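Search this site
Enter keywords
Go

Predham Residence Kitchens to Receive Electric Cooking Pots

Residents of Predham Hall will have access to countertop electric cooking pots beginning in December, the Office of Residential Services has announced. The pots will be placed in the shared kitchens on all four floors of the building and may be used at any hour until 10 p.m.

The decision follows a review of kitchen use carried out during the fall term. According to Roxana Bucur, director of residential services, 81 residents submitted comments, and the request made most often was for a simple way to prepare a single portion of food when the stoves were occupied.

"Many of our students want to boil a potato or warm some soup, and they have been waiting in line for a burner," Bucur said. "A pot that sits on the counter and has its own control dial is a sensible answer for a building of this size."

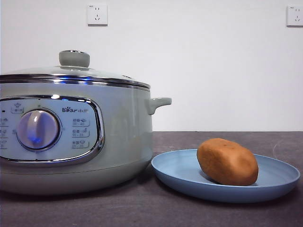

The total cost of the purchase, including spare lids and additional tableware, was $2,491. Funding was provided from the residence equipment budget, and room charges for the current year will remain unchanged.

Each kitchen will receive two pots. They are to remain on the counter at all times and may not be taken to student rooms, where cooking appliances are prohibited under the housing agreement. Residents are asked to turn the dial off after cooking, allow the pot to cool and wash the lid by hand.

Gareth Kershaw, facilities manager for the Kidia campus, said the electrical outlets in all of the kitchens had been inspected before the order was placed. Two outlets on the third floor were replaced as a result. Extension cords may not be used with the pots — a rule that already applies to kettles and toasters.

An introductory session on basic cooking will be held in the first-floor kitchen at 5:30 p.m. on the first day the pots are available. The session will be led by Sânziana Gavrilă of Dining Services and will cover boiled potatoes, rice and a vegetable stew. Ingredients will be supplied. Residents with food allergies should notify the front desk in advance.

A printed sheet of cooking times, prepared by graduate resident Yichen Tan, will be posted in each kitchen. Copies will also be available at the front desk.

Residents of Surdu House, where kitchen renovations are still in progress, will be informed separately of arrangements for the spring term. Questions may be directed to the Office of Residential Services.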